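Come Cook With Us: Home Cooks Wanted for the Promport Family Recipe Book
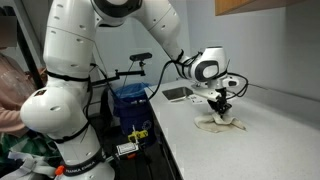

Posted by the Ibarra Street Kitchen team on 11/11/2018 | Filed under: Get Involved

If you have ever stood at the stove with the phone tucked under your chin, asking your mother how much "a little" flour really is, then you are just the sort of person we are hoping to hear from. We are putting together a book of family recipes from all over Promport, and we need home cooks to help us fill it. You don't have to be a chef, and you certainly don't have to own matching plates!

The idea came out of our winter suppers, where people kept asking for the recipe and the cook kept saying there wasn't one. So much of what gets eaten in this town has never been written down. It lives in somebody's hands, or on the back of an envelope in a drawer, and we would dearly love to get some of it on paper while we can.

What we're asking of you

Each cook will spend two afternoons with us at the Ibarra Street Kitchen. On the first you make your dish just as you would at home, talking as you go, while one of us sits with a notebook and a kitchen scale and asks a lot of annoying questions (sorry in advance). On the second, we make it from our notes and you tell us everything we got wrong. After that there is a page or two of proofs to read at your own kitchen table, in your own time.

We would also like a short story to go with the dish. Where it came from, who made it before you, what happened the year it burned. If writing is not your thing, tell it to us out loud and we will type it up for you to look over.

Who can take part

Anyone 18 or over who lives in Promport or grew up here. We have plenty of pies already, bless you all, so we are especially keen on soups, pickles, breads, weekday suppers and anything you make only once a year. Dishes in any language are welcome, and if you would be happier cooking and talking in Spanish or Portuguese, just say so when you write.

What you get

We cover your groceries and your bus fare, and we pay each cook a thank-you of $80 once the second afternoon is done. You will also get five copies of the finished book, which should take care of the relatives. Printing is being paid for by a grant of $2,258 from the Sonel Neighborhood Fund, along with what we raised at the summer plant sale.

Dates

Cooking afternoons run through December, Tuesdays and Saturdays, starting at one o'clock. We can do evenings for people who work days, though there are fewer of those, so please ask early.

How to apply

Send us a note with your name, a phone number, the dish you have in mind and a few lines on why it matters to you. Please mention any allergies, and whether you need a step-free entrance (use the Vodeo Lane door, and ring the bell twice, it sticks). You can drop your note in the box by the front desk or mail it to Recipe Book, Ibarra Street Kitchen, Promport. We will call everybody back, even if it takes us a week or so.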